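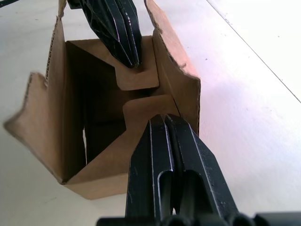 Packers and Sorters Wanted for the Berkura Winter Pantry

The Berkura Winter Pantry is looking for people to help us pack grocery boxes through the cold months, and if you've ever thought you'd like a small, steady job with good company, we would really love to hear from you. We send out 90 boxes a week to households in Gralla and the farm roads past Clulleck, and the list always grows once the heating bills start coming.

We have paid places and unpaid ones. The paid packers work two mornings a week, 8:30 to 12:30, from now through the end of March. The unpaid sorters come whenever they can manage, even if that's one morning a month (some of our best people do just that, and we're always glad to see them walk in!).

You'll be checking dates on cans, bagging potatoes and onions, folding and taping boxes, and loading the van. Full boxes can weigh up to 30 pounds, but there's plenty of sitting-down work too, so please don't let a bad back or a sore knee put you off. Tell us what suits you and we'll find you a spot at the table.

No experience needed. We'll show you how we do things on your first morning, and there's coffee and usually something baked by ten. Wear closed shoes and a warm layer, as the big door stays open while the van is loading. Teenagers are welcome as sorters if a parent signs the form.

To put your name down, stop by the pantry at 807 Henriques Street any weekday morning and ask for a form, or drop a note through the mail slot with your phone number and the hours you'd like. Paid applicants, please get yours to us by Oct 27, 2024. Sorters can join at any time.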